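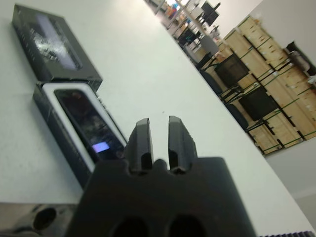 How many demonstrations does it take to teach a robot arm to put the lid back on a phone box? We used 200, and most of the benefit came from the first 89.

I had budgeted for 800, and had already apologised to Pieter for the state of his April. The idea, which was Natalia's and which I opposed for a fortnight, was to train on the wrist camera alone and throw away the lovely overhead view I'd spent so long calibrating. With both views, the policy learned where our table was. With only the wrist, it had to pay attention to the box.

The failures that remain are nearly all the same one. The lid goes on a little skewed, one corner catches, and the arm presses down with the confidence of a man closing a suitcase. Glossy surfaces don't help — a reflection slides about as the wrist moves, and the network finds that fascinating. We tried 26 extra demonstrations with the lamps moved between takes, and the skewed lids became rarer, though I wouldn't bet a phone on it.

Ulises wants to try force sensing next. I've said I'm against it, so it will probably work.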